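Grippers
Posted in: Bench Tests > Grippers > Reader Questions
By Indrek Mockus, May

Gripper comparison: questions we receive most often

After we published the comparison of the Burker two-finger gripper and the Unar soft gripper, many readers wrote to us with similar questions. I collected the answers on one page. Dayana Ibarra ran most of the trials and she corrected my numbers where it was needed.

Which grippers did you compare?

Two. The Burker is a parallel gripper with two hard fingers and rubber pads. The Unar has three soft fingers which are moved by air. Both were mounted on the same arm, with the same wrist camera and the same controller, the Hunt. We changed only the gripper and the settings which belong to it.

How many grasps did you make?

We made 2077 attempts in total. From these, 368 were thrown out before we looked at the results. In most of the thrown-out attempts the arm stopped for a reason which had no connection to the gripper, for example a lost camera signal. We did not count those as failures of anybody.

Why do you use things from the shop and not the standard test blocks?

We used blocks in our first comparison two years ago, and both grippers got almost the same score. It was a boring result and also it was not useful for people who must pick real goods. Packaging is more difficult. A box has a flat side and a printed lid that confuses depth cameras, a bottle rolls, a feather has almost no weight and bends away from the finger. We put the objects on a cloth, so they do not slide as easily as on a bare table – please remember this when you compare with your own results.

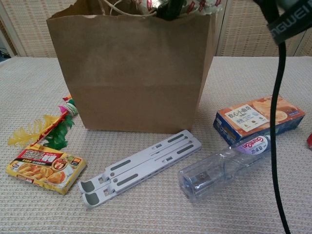

Do I need a force sensor to repeat these tests?

You can repeat them without one. We read the motor current on the Burker and the air pressure on the Unar, and both values are already available in the Hunt controller. A separate sensor gives you cleaner curves, but the ranking of the two grippers stayed the same when we tried with it and without it.

Which gripper was better with plastic bottles?

The soft one, when the bottle is empty. The hard fingers hold it also, but the thin wall bends and then the bottle turns in the grip during the lift. If you lower the closing force on the Burker, the bending stops and the slipping begins. Dayana found a setting between the two which works well for one size of bottle. For another size you must search again.

And with boxes?

Here the Burker is clearly ahead. Small cardboard boxes with straight sides are the easiest thing for it. The Unar needs more space around the box, because its fingers open wide before they close. When two boxes stand close together, it often pushes the neighbor away.

What about folded objects, like a laptop stand?

This was the hardest group. A folded stand is flat and has arms and slots, so the camera software proposes many grasp points and only few of them are good. We recommend limiting the grasp to the outer edges. Dalia El Idrissi wrote a small filter for it, and you can ask us for the file. It is not beautiful code, she asked me to say this.

Can the grippers pick up a paper bag?

By the upper edge, yes, if the bag stands open and the edge is reachable. By the body I do not recommend it, the paper folds and the contents move. We have not tested handles in a serious way.

Did the cable cause problems?

It did, in the first week. The air hose of the Unar and the camera cable were fixed together, and at some wrist angles they pulled on the connector. Now we fix them separately and leave a longer loop at the elbow. We also tell the planner to avoid the last part of the wrist rotation.

How long does it take to change from one gripper to the other?

With the Brondadetti adapter plate it takes six minutes, including the short calibration. Without the plate we needed much longer, and the calibration had to be done again from the beginning.

How long do the soft fingers last?

Our first set had small cracks near the base after around 1640 grasps, counting also the practice ones. The fingers were still working, but we replaced them so that the results stay comparable. I would keep one spare set.

Will you test suction also?

We would like to. Dionysis Theodorakopoulos is preparing the pump and the holder. Suction on feathers and cloth will not be a success, I think, but for boxes it can be faster than both grippers we have now.

May I use your settings in my own project?

Please do. Write which firmware you have on the controller, the older version uses another scale for the closing force – we lost one afternoon with this.

Contact: Gripper Bench, questions to Indrek Mockus | © Gripper Bench, all rights reserved | Back to top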